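Paper bag

A paper bag is a bag made of paper, and yes, I'm the sort of person who volunteered to write the entry on it for the Lorau household wiki. I worked a grocery checkout for 14 years, so I have opinions, and I'll try to keep them to myself (mostly).

Materials

Most brown bags are made from kraft paper, which comes from wood pulp cooked so that the long fibers stay strong. The brown is just the natural color of the pulp. White bags have been bleached, and I've never found they carry groceries any better.

Shapes

The flat bag is the simplest: a tube of paper, glued shut at one end. Bakeries love these. The pinch-bottom bag adds folds down the sides, called gussets, so it can open wider. Then there's the flat-bottom bag, my favorite by a mile — it stands up by itself while you pack it! Machines for making that kind go back to the nineteenth century.

Handles can be flat paper strips, twisted paper or cord. Twisted paper is comfortable enough for a short walk, but with 2 heavy bags I'd take cord every time.
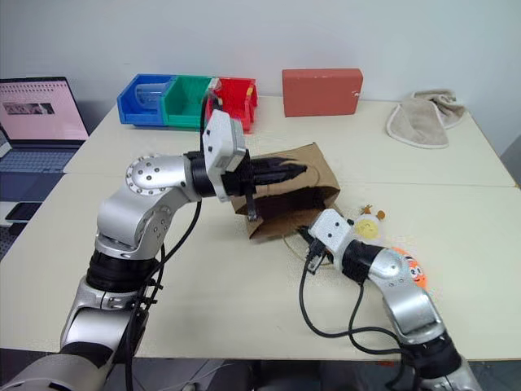 Reuse

My neighbor Florencia Toledo ripens avocados in hers, and it works because the bag holds in the ethylene gas the fruit gives off. I cut mine up for book covers and for wrapping parcels. A bag can go around again for dry shopping until the bottom seam starts to lift.

Clean bags can usually go in with the paper recycling. Greasy ones often can't, though many compost piles will take them if you tear them up first. Pull off any cord handles before you do either.

See also: Kraft paper, Lunch bag, Gusset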